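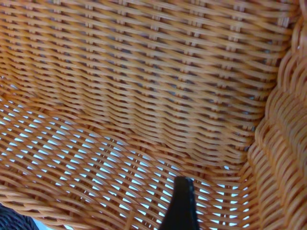
My mother kept bread in a basket from Velodden, and I think I learned to look at weaving before I learned to read. The honey-orange one in this gallery is made of smooth synthetic strands, dense on the wall and more open on the floor, so light comes through the small gaps there. The rim is thick and rolled.

Small baskets, May 13, 2021
Costel Đorđević

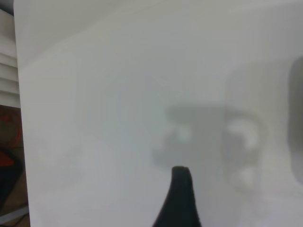
For a background I always prefer plain things. Colored cloth changes how brown and orange look, and I lost 2 evenings to a green one from Brulletti. White is calmer — it takes the soft gray shadows and leaves the rest quiet.

The orange basket fits inside the dark brown one, and this is how I like to store them. Both are rectangles with rounded corners and a braided rim.
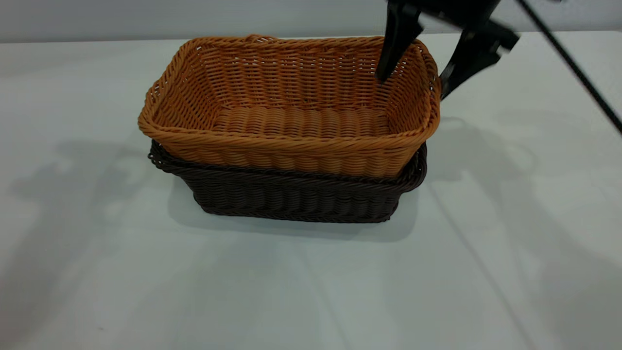
I have 11 baskets at home now, and without nesting they would fill the whole shelf. The next page will show the round ones from Peixoto, when I finish cleaning them.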